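Handgeführte Greifer im Vergleich

von Ferdinand Marti, überarbeitet im April

Handgeführte Greifer (auch Handgreifer oder Demonstrationsgreifer) sind Werkzeuge, mit denen ein Mensch einem Roboter eine Tätigkeit vormacht, ohne dass der Roboter dabei anwesend sein muss. Man hält den Griff in der Hand, öffnet und schließt die Finger, und eine mitgeführte Kamera zeichnet auf, was die Finger vor sich haben. Aus vielen solchen Aufnahmen lernt später ein Steuerungsprogramm, wie man etwa einen Pullover zusammenlegt oder einen Becher abstellt. Das klingt einfacher, als es im Alltag ist, und gerade deshalb lohnt es sich, verschiedene Bauformen in Ruhe nebeneinander auszuprobieren.

Geschichte des Vergleichs

Den Anstoß gab die Werkstatt Irurano, in der Khanyisile Nel und Fouad Shehata zunächst mit einem einzigen Modell arbeiteten, dem Olus. Er lag gut in der Hand, ermüdete aber nach längerer Zeit das Handgelenk, und so kam der schlankere Stimholm hinzu, den Oleksandra Zakharchenko aus einem älteren Laborgreifer weiterentwickelt hatte. Insgesamt entstanden 1217 Aufnahmen, davon 324 mit Kleidung und anderen Textilien, die bis heute als der schwierigste und (wie viele Beteiligte gern zugeben) auch der schönste Teil der Sammlung gelten.

Versuche mit Textilien

Stoff gibt nach, rutscht, wirft Falten und sieht nach jedem Griff wieder anders aus. Für den Vergleich wurde deshalb bewusst in gewöhnlichen Wohnräumen gearbeitet, mit Tagesdecken, Vorhängen und wechselndem Tageslicht, denn ein Greifer, der nur auf der grauen Tischplatte zurechtkommt, hilft später im Haushalt wenig.

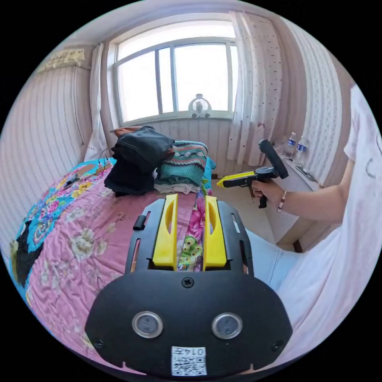 Zwei Greifer mit gelben Vorderteilen am Bett, auf der geblümten Decke schwarze Kleidung und ein gefalteter Strickpullover.

Lange, flache Finger fassen eine Stoffkante sauber und lassen sich gut unter einen Saum schieben. Ein Längsschlitz spart Gewicht und lässt in manchen Stellungen noch etwas vom Untergrund erkennen, was bei bunt gemusterten Decken eine rechte Wohltat ist. Kürzere Finger greifen kräftiger zu, nehmen bei dünnem Stoff aber gern eine zweite Lage mit.

Griff und Kamera

Beim Griff hat sich die Pistolenform weitgehend durchgesetzt, weil sie der natürlichen Haltung des Unterarms folgt. Keabetswe Kruger verglich sie mit einem geraden Stabgriff und fand diesen bei Arbeiten senkrecht von oben angenehmer, etwa über einer tiefen Schublade. Die Kamera sitzt am besten hinter den Fingern und leicht erhöht. Helle Fenster bleiben heikel: Bei fester Belichtung gehen dort Einzelheiten verloren, bei automatischer schwankt das ganze Bild, sobald man sich dreht.

Auswertung

Für die Bewertung nach Shabalala werden je Greifer 300 Durchgänge herangezogen, beim großen Vergleich mit drei Modellen also 900. Gezählt wird, ob das Stück am Ende so liegt wie vorgesehen, und daneben darf jede Person in freien Worten notieren, wie sich die Arbeit angefühlt hat. Diese Notizen sind manchmal recht ausführlich geraten und wurden trotzdem vollständig aufbewahrt.

12 Kommentare · 38-mal geteilt

Verwandte Artikel
Parallelgreifer
Fingerformen und Fingerbeläge
Belichtung bei Handkameras
Falten von Textilien durch Roboter
Stimholm (Greifer)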